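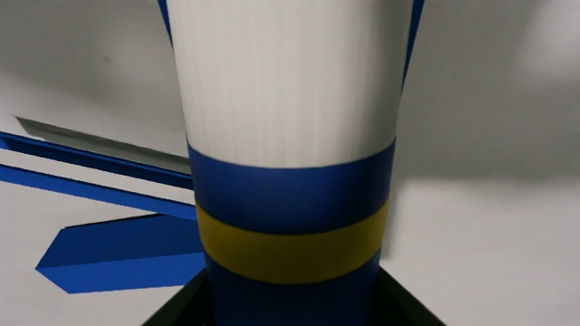

세로 홈이 있는 흰 부분과 파란 띠, 컴퓨터 렌더링

플룬다르(Flundar)

공유 6 댓글 0

플룬다르(Flundar)는 완구 회사 프롤렐(Prolell)이 발매한 조립식 인형 시리즈이며, 같은 이름의 짧은 애니메이션과 그림책도 포함한다. 바다 밑에 가라앉은 도시에서 등대를 다시 세우려고 하는 주민들의 이야기를 다룬다. 원안과 인형 디자인은 졸탄 핀테르(Zoltán Pintér)가 맡았고, 그림책의 글과 애니메이션의 각본은 로만 코워지에이(Roman Kołodziej)가 썼다. 대상 연령은 6세 이상이다.

개요

플룬다르의 인형은 몸통, 머리, 팔, 다리가 따로 분리되고, 모든 부품의 연결 규격이 같다. 그래서 어린이는 한 인물의 머리를 다른 인물의 몸에 끼울 수 있다. 이 특징은 이야기 안에서도 설명된다. 물속 도시의 주민들은 밀물 때마다 몸의 일부를 서로 빌려주는 풍습이 있으며, 빌린 부분은 다음 썰물까지 돌려주어야 한다. 돌려주지 않은 주민은 "늦은 자"라고 불리고, 시리즈의 악역은 대부분 여기에 속한다.

제목의 뜻은 작품 안에서 분명하게 밝혀지지 않는다. 그림책 첫 권에서는 도시의 이름으로 쓰이지만, 애니메이션에서는 등대의 불을 가리키는 말로도 나온다. 코워지에이는 두 가지 뜻을 모두 남겨 두었다고 설명하였다.

개발

핀테르는 프롤렐에 들어가기 전에 임홀름(Imholm)에 있는 인형극장에서 무대 소품을 만들었다. 당시 극장은 예산이 적었기 때문에 한 인형의 팔과 머리를 여러 공연에서 바꾸어 사용하였고, 핀테르는 이 방법을 장난감에 옮기고 싶어 하였다. 처음 시제품은 나무로 만들었으나 관절이 습기에 부풀어 잘 빠지지 않는 문제가 있었다. 그 후 재료가 플라스틱으로 변경되었고, 관절의 모양도 네모에서 원형으로 바뀌었다.

초기의 기획안에는 이야기가 없었다. 프롤렐의 편집 부서는 인형만으로는 인물의 성격을 알기 어렵다고 판단하여 코워지에이에게 짧은 소개 글을 의뢰하였다. 이 소개 글이 점점 길어져서 그림책 첫 권의 원고가 되었다. 핀테르는 원고를 읽은 다음 등대지기의 디자인을 고쳤으며, 원래 있었던 모자를 없애고 등에 작은 등불을 달았다.

시험 판매는 임홀름의 서점과 인형극장 매점에서만 이루어졌다. 준비된 수량은 300세트였고, 상자에는 등대지기와 늦은 자 인형이 하나씩 들어 있었다. 정식 판매는 다음 해 10월에 시작되었다. 정식판에서는 상자의 그림이 새로 그려졌고 설명서의 글자도 커졌다.

주요 등장인물

시포스(Sipos): 등대지기이자 주인공이다. 물속에서 태어나 햇빛을 본 적이 없다. 성격은 조심스럽지만 지도를 읽는 일에는 고집이 세다. 인형의 등불은 몸에서 뗄 수 있으며, 다른 인물의 손에도 맞는다.

마루: 시포스의 이웃으로, 조개껍데기를 모아 악기를 만든다. 팔을 자주 빌려주기 때문에 장면마다 팔의 색이 다르다. 애니메이션에서는 대사가 적고 주로 음악으로 감정을 표현한다.

종지기: 밀물과 썰물의 시각을 알리는 노인이다. 그림책에서는 이름이 나오지 않는다. 애니메이션의 마지막 편에서 과거에 늦은 자였다는 사실이 밝혀진다.

회색 선장: 대표적인 악역이다. 여러 주민에게서 빌린 부분으로만 몸이 이루어져 있고, 자기 원래 얼굴을 잊어버렸다. 인형에는 교환할 수 있는 얼굴이 함께 들어 있다.

애니메이션과 그림책

애니메이션은 실제 인형을 조금씩 움직여 촬영하는 스톱 모션 방식으로 제작되었다. 판매용 인형은 크기가 작아 표정을 바꾸기 어려웠으므로 촬영에는 더 큰 인형이 별도로 제작되었다. 시포스 역의 촬영용 얼굴만 해도 300개가 사용되었다. 한 편의 길이는 짧고, 각 편은 밀물의 종소리로 시작하여 썰물의 종소리로 끝난다.

그림책은 애니메이션과 줄거리가 다르다. 애니메이션에서는 등대의 불이 다시 켜지지만, 그림책에서는 주민들이 등대의 돌을 나누어 각자의 집에 쌓는다. 어느 쪽이 정식 결말인가에 대하여 회사는 의견을 발표하지 않았다.

한정판

프롤렐은 첫 정식판이 품절된 뒤에 "썰물판"이라는 한정판을 내놓았다. 수량은 500세트이며, 인형의 색이 전체적으로 연하고 발바닥에 일련번호가 찍혀 있다. 썰물판의 종지기는 일반판과 달리 종을 왼손에 든다. 이것은 금형을 새로 만들 때 생긴 실수였으나, 핀테르가 그대로 두기로 결정하였다. 이후 그림책의 재판에서는 종지기의 그림도 왼손으로 수정되었다.

평가

부품을 바꾸는 놀이와 이야기의 규칙이 서로 맞는다는 점이 주로 좋은 평가를 받았다. 특히 어린이들끼리 인형의 부분을 빌려주고 돌려받는 놀이가 자연스럽게 생긴다는 의견이 많았다. 반면에 회색 선장의 얼굴이 어린 아이에게 무섭다는 지적이 있었고, 작은 등불은 잃어버리기 쉽다는 불만도 나왔다. 프롤렐은 후기 생산분부터 상자에 여분의 등불을 넣고 있다.

같이 보기

스톱 모션
인형극
조립식 완구

공유하기 댓글 쓰기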